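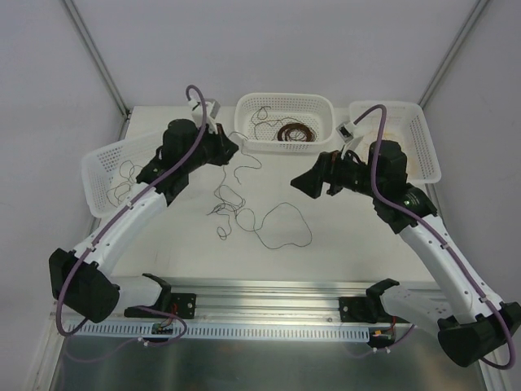
Three perforated baskets on a white tabletop, with coiled brown wire in the center one and thin black wire in the left one.

Workshop Storage > Wire and Cable

How to Sort Loose Wire into Open Baskets

6 min read

Updated Aug 28, 2025

This procedure covers short and medium lengths of hookup wire, leftover lamp cord and similar small stock kept on a bench. It does not cover spooled cable or anything connected to a supply. Unplug and disconnect all wire before handling it.

What you need

- Three plastic baskets with perforated sides
- Side cutters and a wire stripper
- Reusable ties, 4 inches long
- A continuity tester
- Paper tags and a fine marker
- A light-colored work surface, cleared

Perforated baskets are preferred over solid bins. Dust and insulation scraps fall through the holes, and the contents can be checked from the side. Milora and Roltis both sell baskets in a suitable size. Wider holes are a problem with thin wire, as the ends push through and hook on the next basket.

Step 1. Set the baskets

Place one basket at the back center of the surface and one on each side. The center basket takes finished coils. The left basket takes unsorted wire. The right basket takes wire to be tested or scrapped. If you are left-handed, swap the two side baskets.

Step 2. Separate by gauge and color

Pull wire from the tangle by the loose end only. Pulling on a loop tightens the knot. If an end cannot be found, lay the whole tangle flat and spread it outward from the middle until one appears.

Thick wire comes out first. It holds its shape and lifts away with little effort. Thin black wire should be left for last and worked one strand at a time. Tilting the basket toward you gives a better view of the bottom layer.

Step 3. Cut the discards

Set a minimum length and keep to it. For general bench use, 14 inches is workable. Anything shorter goes to scrap unless it has a connector you want to save. Cut off kinked sections and any section with cracked insulation.

Step 4. Coil

Hold one end between thumb and finger. Form loops slightly smaller than the basket floor, giving the wire a half twist with each loop so that it lies flat. Do not wrap wire around your hand and elbow. That method puts a full twist in every turn, and the coil will spring open when the tie is removed.

Finish with two ties on opposite sides of the coil. For very thin wire, wrap the last few inches around the bundle and tuck the end under.

Step 5. Test and tag

Check each coil for continuity. Write length, gauge and color on a tag and loop it through one tie. If you keep a stock list, add the number. Our own list is at 1463 and numbers are not reused.

Step 6. Load the basket

Put coils in flat, thickest at the bottom. Keep them to one side so that a second gauge can go beside them. Strands hanging over the rim should be coiled or moved back to the left basket before the baskets are stacked or shelved.

Common faults

Coil will not lie flat: the half twist was skipped. Uncoil fully, let the wire hang, and start again.

Thin strands migrate between baskets: the rims are touching. Leave a hand's width between baskets.

Ties leave dents in soft insulation: loosen by one notch or change to cloth ties.

Repeat the sort when the left basket is half full. On a bench in regular use, a sort done now will normally need repeating in October.

Related guides

Labeling Small Parts Drawers
Kilden Shelf Rails: Spacing and Load
Choosing a Wire Stripper
Aranda Stackable Bins, Sizes Compared
How to Store Extension Cords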